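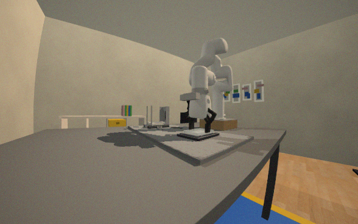

When the automation lead at Prudham picks up the phone, she is already talking about fingers. Her group has spent the months since August comparing grippers for handling well plates, all in simulation so far, and she clearly loves it.

"People think you choose the arm first and the gripper is an accessory," she says. "We did it that way at my last job and I would never do it again! The arm gets you to the plate. The last few millimeters belong to the fingers."

The list started with 4 candidates and is down to 2. One is a parallel gripper from Sindale with wide pads. The other, the Stidside, has slimmer jointed fingers, and she admits to a soft spot for it. Each ran the same job 200 times: come down over a plate, close, lift, carry it across the bench, set it back in its place. Then they moved the plate a little and ran it all again.

What went wrong? "Oh, lots," she says, laughing. "The Sindale is lovely once it has hold of something, really steady, but it wants room on both sides. Put a neighbor close by and it starts bumping things. The Stidside gets in almost anywhere, but if you close it too fast the plate tips."

She is just as keen on the overhead camera. A plate holder with corner brackets leaves very little slack, so the controller has to know where the corners are before the arm comes down.

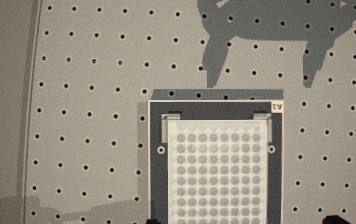

"Shadows were the big one for us," she says. "The arm moves in and its own shadow slides over the board, and the first version of our corner finder would grab the edge of the shadow and be perfectly happy with it. So now we move the lights all over the place, on purpose. I think we saved 903 bad frames from that stretch - I still use them as a test set."

The controller software, Güneş, was the part she expected to fight with. It has been the pleasant surprise. Swapping one gripper for the other means changing a single settings file, and she can do it between runs while her coffee is still hot.

Has she picked a winner? Not yet. She wants another round with the Stidside closing more slowly, and after that some time on a real bench. "Ask me again when I've dropped a full plate on the floor," she says.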